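Apr 17, 2018

I had been told twice that the sculpture trail at Fladby was worth the drive, so I went to the open day with low hopes and a packed lunch. The trail is run by Uleo, a studio that makes carved and built pieces for parks, school grounds and waterside paths. On open days they let the public walk the route and then look around the workshop. I sit on benches for a living, more or less. I write up outdoor furniture for people who have to decide whether to pay for it, and I have seen a lot of pretty things rot.

The flyer promised "98 years of combined making." I don't know what that means. Four people with a decent run behind them could get there, and so could a crowd of beginners. It doesn't tell you if the joints will hold.

The walk starts at a gate by the parking lot and follows the water. There are 10 pieces on the map. The first is a seat shaped like an open book, in oak, with a lean on the back that suits a child of eight and no one else. I tried it. My knees were higher than I would like. The carving on the spine is good, deep enough to last, and the maker has left a slope on every flat surface so rain can run off. I'll give them that. Plenty of studios skip it.

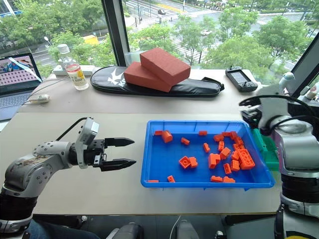 The second and third pieces are posts with animals on top, and I've seen those animals in every county I have ever worked in. An owl is an owl. The otter is better, mostly because the grain runs down its back the way you'd want, but it is bolted straight into concrete with the end grain buried. I asked at the workshop later if there was a shoe or a gap under it. The answer was that it had "never been a problem." It went in last August.

The big piece is the Zukau shelter, named after the old farm there, which has a curved roof and seating for a class. It's the reason most people come. The roof is handsome. The seating faces away from the water. When I asked why, I was told the school wanted the children to look at the teacher. Fair enough, but then why put it on a bank with the best view on the site?

What I liked and didn't like on the trail, for anyone thinking of ordering something similar:

- Edges are rounded everywhere a hand goes, and the fixings are stainless.
- The gravel around the shelter is too loose for a wheelchair, whatever the map says about access.
- Signs are carved and then painted, and the paint is already lifting on the north side of two of them.
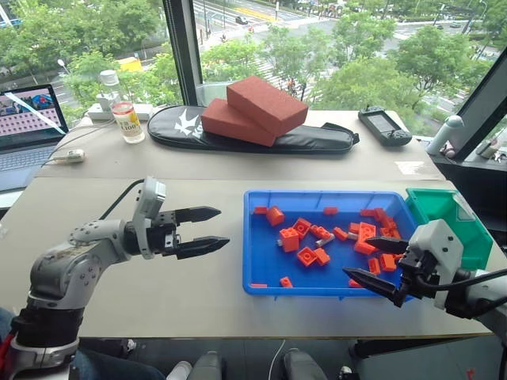 ## The workshop

The workshop is a long shed up the hill, and it was full. A chainsaw demo was going on in the yard behind a rope. I'm not a fan of these. They make sculpture look like a stunt, and the bear that comes out at the end has to be sold to somebody. This one went for more than I'd pay, and people clapped.

Indoors it was more useful. There was a rack of test pieces with different oils on them, left outside for 5 years and labeled on the back. The untreated oak looked best to me, gray and even. The most expensive oil looked like an old fence. I wish more studios would put this sort of thing on show, because it's worth far more than a brochure. I did notice that the price list by the door still offers the expensive oil as an extra.

The other thing people were talking about was the Mancuso bench, a commission that is still on the trestles. It has slots along the back for walking sticks and a shelf underneath for bags. The idea is sound. The slots are narrow at the bottom, though, and they'll fill with leaves by the first fall. I was told a drain hole was planned. I'd want to see it drilled before I signed for it.
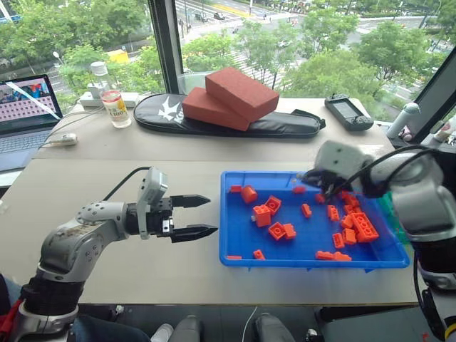 *Two arms at the blue tray, orange blocks inside.*

Parking is free, the tea is not, and the path back down is steep in the wet. I'd go again to look at the otter's feet in 4 years. If they're still sound I'll say so, and if they aren't I'll say that too. The next open day is on the board at the gate, and you don't need to book unless you're bringing a school.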